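Akness College to host free evening talk on the science of sleep

Thursday lecture by researcher Irfan Minhas opens the spring Kirano Lecture Series

Irfan Minhas, a sleep researcher and host of the podcast "Lights Out Lab," will speak at Akness College on Thursday at 7 p.m. in Sturkitik Hall. The talk is free and open to students, staff and the public.

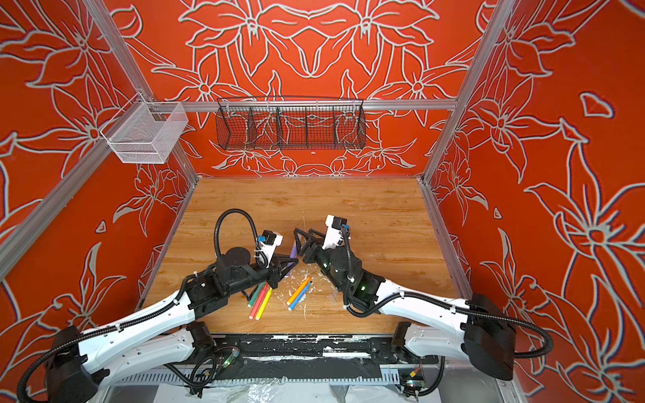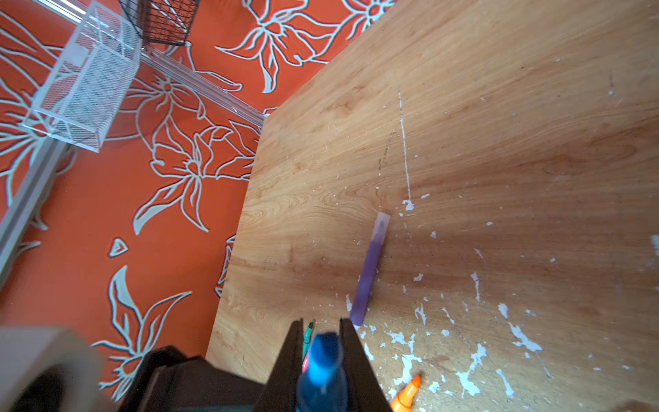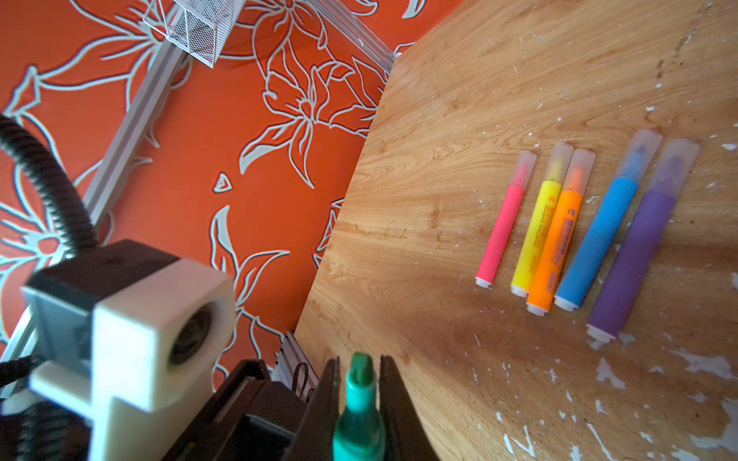
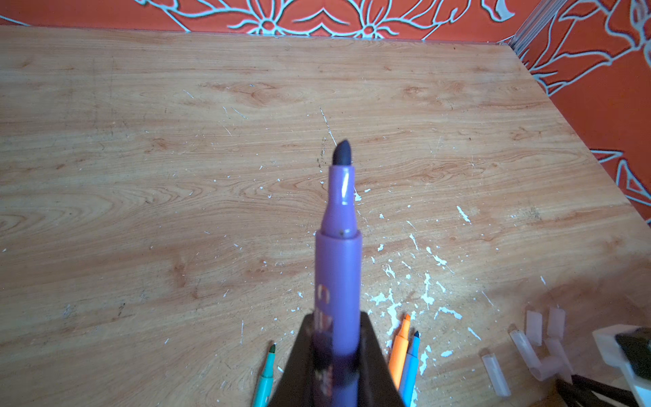
Minhas will discuss how the body keeps time, why teenagers and older adults tend to sleep on different schedules, and what shift workers can do to get better rest. He will also talk about moving from lab work to radio and podcasting, a change he made after a short series of interviews he recorded for a local station drew more mail than he could answer.

"I was writing papers that a small group of people read closely," Minhas said. "Then I spent half an hour on the radio talking about naps, and bus drivers and nurses started writing to me. Their questions were better than mine."

The lecture will last one hour, followed by questions from the audience. Students in the introductory biology course have sent in 19 questions ahead of time, and Minhas plans to answer several of them on stage.

Noman Dhanial, who directs the lecture series, said the college had been trying to book Minhas for 2 years.

"He talks to a room the way he talks on the show – he stops, he asks people things, he waits for an answer," Dhanial said. "Our students listen to him on the way to class. Many of them have never been to a public lecture, and I expect this will be their first."

The Kirano Lecture Series brings speakers in science, history and the arts to campus each semester. Last year's talks drew over 2,000 people. The next speaker will be announced in January.

Doors open at 6:15 p.m. Seats are not reserved, and guests are asked to arrive early. Parking in the lot behind Sturkitik Hall is free after 5 p.m. The hall has step-free access from the east entrance, and sign language interpretation is available if requested 2 days before the talk.

A recording will be posted on the college website the following week. The question period will not be recorded.

Reporters who would like to interview Minhas before the lecture should contact the Akness College news office. He will be available on campus from 4 to 5:30 p.m. on the day of the talk.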